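**Packing for the residential – handout 2**

Right, bags! I've led 14 of these trips to Prereswood now and I still see people stuffing a rucksack while it dangles off one shoulder. Lay it on its back on the floor, unzip the main compartment all the way and pull the straps out of the way before anything goes in.
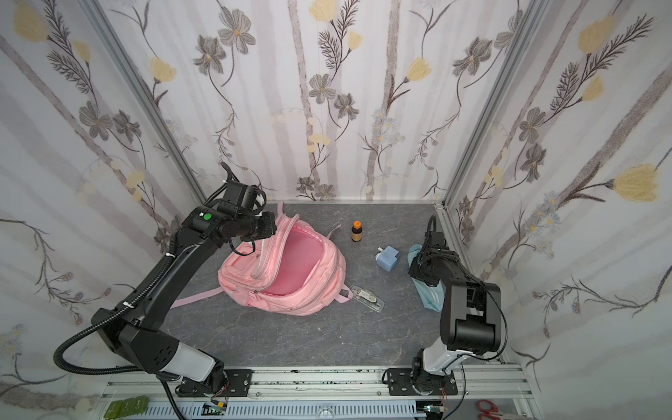

*Fig. 1: Pink backpack on its back, main compartment unzipped.*

Have a feel round inside first (Thandeka once took a banana from May to June and back again). Then heavy things go in nearest your spine – boots, wash bag, the Mnguni guidebook if you must – and soft things fill the gaps. Waterproofs last, on top, where you can grab them.

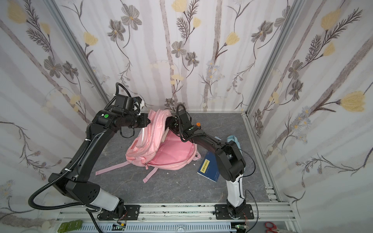
Small pockets are for small things: torch, plasters, bus money. I'd keep the front one for snacks, but Thabiso swears by socks and we've agreed to differ. Tuck in any loose strap ends when you've zipped up, as they catch on the coach steps.

**For next time:** bring your own bag, empty, and your kit list with anything over 200 g marked.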